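News > Press Releases > Products and Materials

Gravside Releases Low-Dust Patching Plaster for Interior Walls

Reading time: 4 minutes
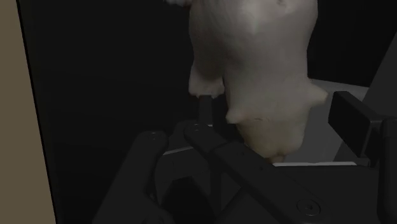
What is the new plaster meant for? Filling holes, dents and cracks in interior plaster and drywall, in layers up to 2 inches deep, with less airborne dust during sanding than the company's standard compound.

JIRNBRIDGE, 18 January 2022 -- Gravside, a maker of wall repair and finishing compounds, today announced the release of Fernier, a gypsum-based patching plaster sold as a dry powder. The product is mixed with clean water on site and applied by hand with a knife or trowel. It will ship to trade counters in February, with retail supply to follow once trade orders have been filled.

Fernier replaces two older Gravside products, the deep-fill base and the separate finish coat. Both were sold for the same kind of repair and had to be used in sequence. The new compound serves as base and finish. The user changes the amount of water in the mix to suit the job: a stiff mix for deep holes, a softer one for skim work. Mixing charts for both are printed on the bag and on the technical sheet.

Setting and working time

The compound sets by chemical reaction and then dries by loss of water. These are separate stages and should be treated as such on site. A patch that has set is firm enough to take a second coat. It is not ready for paint until it has dried through, and drying depends on depth, room temperature and air movement. Gravside advises checking deep repairs with a moisture meter before priming.

Working time at normal room temperature is around 14 minutes from the end of mixing. Warm water, dirty buckets and over-mixing all shorten it. Set material left in a bucket from an earlier batch will act as an accelerator in the next one, and buckets should be scraped and rinsed between mixes. Water must not be added to a batch that has begun to stiffen.

Dust

Sanding dust from Fernier is coarser than dust from the company's standard compound. The heavier particles fall close to the wall and can be swept or vacuumed from the floor. The powder contains a binding additive that holds fine particles together when the dry surface is abraded. The additive does not change the color of the finished patch, and it does not affect the bond of water-based primers.

Low-dust does not mean dust-free. Eye protection and a suitable dust mask are still required for mixing and sanding. Power sanders should be connected to a vacuum with a fine filter. Full handling instructions are given in the safety data sheet, which will be supplied with each trade order and is available on request.

Surface preparation

Loose material must be cut back to a sound edge. Old plaster should be dampened before filling -- dry lath and old lime coats draw water out of the mix and leave a weak, powdery edge. Painted surfaces should be scored. Drywall needs no dampening, though torn face paper must be trimmed and sealed first.

The compound is suitable for:

- plaster on wood or metal lath
- drywall and plasterboard
- interior brick and block, after priming
- previously painted walls in sound condition

It is not suitable for exterior work, for showers or other areas in regular contact with water, or for bedding floor tile. It should not be applied over wallpaper or over surfaces with active damp.

Testing

Before release, Gravside tested the product on 300 sample panels at its Jirnbridge plant. The panels covered lath, drywall and block, and were patched at several depths. Each was checked for shrinkage, edge cracking and bond after drying. Results from the panels were used to set the depth limit stated above. Deeper repairs should be built up in layers, with each layer allowed to set and its surface scratched to form a key.

Sanding should begin with a medium paper and finish with a fine one. Edges can also be feathered with a damp sponge shortly after setting, a method that produces almost no dust and is preferred in occupied rooms.

Packaging and supply

Fernier will be sold in 3 bag sizes. All bags have a plastic liner and should be stored off the floor in a dry place. An opened bag should be folded down and taped. Powder that has formed hard lumps has taken up moisture and should be thrown away.

Saengthong will distribute the product to independent trade counters. Existing account holders can order under their current terms. The two older compounds will remain on sale until present stock is used up, and technical support for them will continue. Fernier should not be blended with either one.

About Gravside

Gravside makes fillers, joint compounds and patching plasters for interior use. The company operates a single plant at Jirnbridge, where all of its dry powders are blended and packed.

Press and technical inquiries: contact the Gravside trade desk, Jirnbridge.

Related items

Choosing a Primer for New Plaster Patches
Revised Storage Advice for Bagged Powders
Saengthong Adds Gravside Range to Trade Counters
Joint Compound Technical Sheets: Updated Versions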